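# The Arm Did What It Was Told, Which Was the Trouble

We had the stop button within reach the whole time.

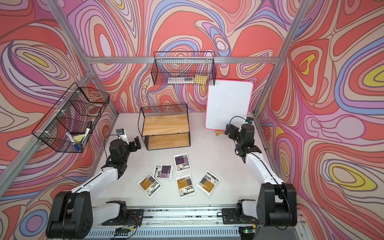 I bring up the button first because everyone else does. When I tell people that one of the two arms at our Famurton bench kept pushing after it should have quit, they ask whether there was a button. There was. It is red and the size of a cookie. It did nothing for us, and I've come to think we lean on it far too much.

The job was dull. Pick up a packet, put it on the shelf, repeat. The Zaneo controller had logged 3,281 clean cycles, a number we had begun to mention at lunch. On the next one the left gripper closed on air, decided it was holding a packet, and carried its imaginary packet to the shelf. Then it pressed. It pressed for 30 seconds, politely, just under the force limit that would have tripped a fault.

Three of us were standing there. We watched the way you watch a guy parallel park. It looked like it was thinking.

The shelf slid into the path of the other arm, which had no opinion about shelves that move, and the two of them leaned on it from both sides until a wrist joint gave up. The repair took longer than the project's first demo.

Hutapea, who sold us the force sensing, wrote back that the limit had worked as set. I believe them. We set it. We picked a number high enough to stop the nuisance alarms, and we got our wish.

My complaint is with the word "nuisance." Every alarm we silenced that spring was a robot telling us it was confused, and we treated it like a smoke detector over a toaster. The Zitham safety checklist has a page on fencing and one line on what the machine should do when it isn't sure of its grip. The line says "as appropriate."

I'd like that line to say "stop and complain." Let it be annoying. We've lowered our limit since then, and it now halts two or three times before lunch, usually over nothing. I get up, look at it, and press resume. My coffee is always cold.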